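3. Procedure

Folding took place on the bed in the Dranevness room. Each garment was laid out on the patterned bedspread before the first fold. 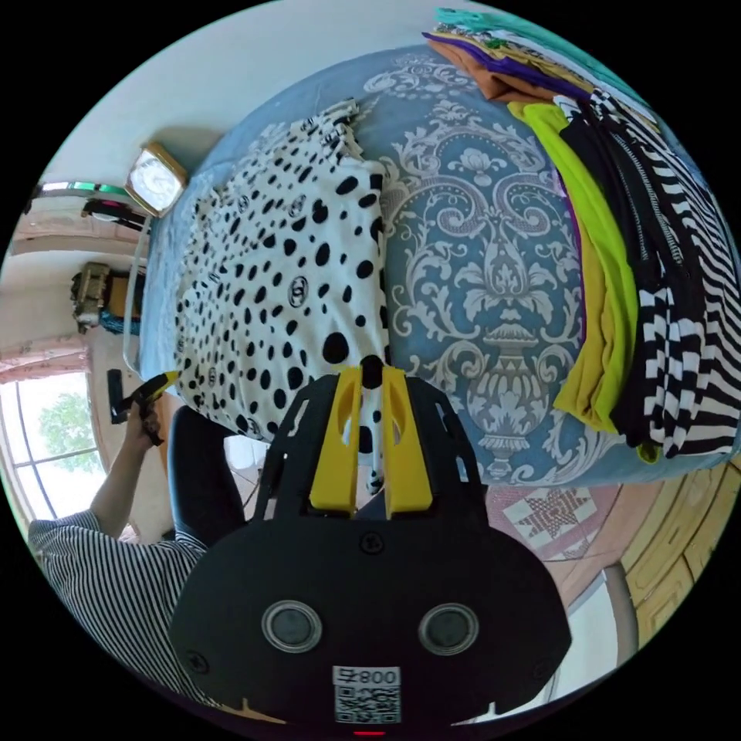
Figure 1. Polka-dot garment on the bedspread, folded clothes at right.

Finished pieces went onto one stack. Thin fabrics slipped – a limit of 20 items per stack was set.

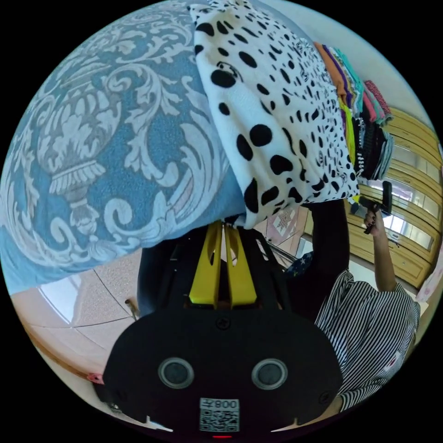

Figure 2. Spotted white fabric beside the multicolored stack.

Narrow strips were harder to align than full garments.
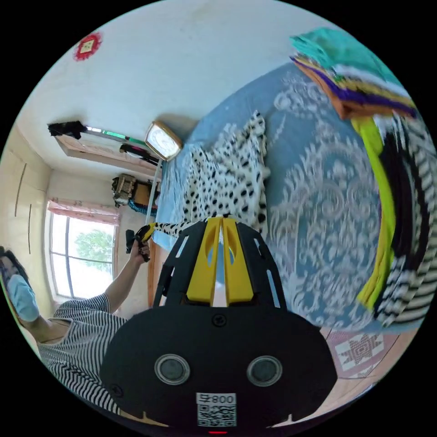 Strips were therefore timed separately, with up to 300 seconds allowed for each. Timing sheets are in Appendix 2 (E. Rinaldi).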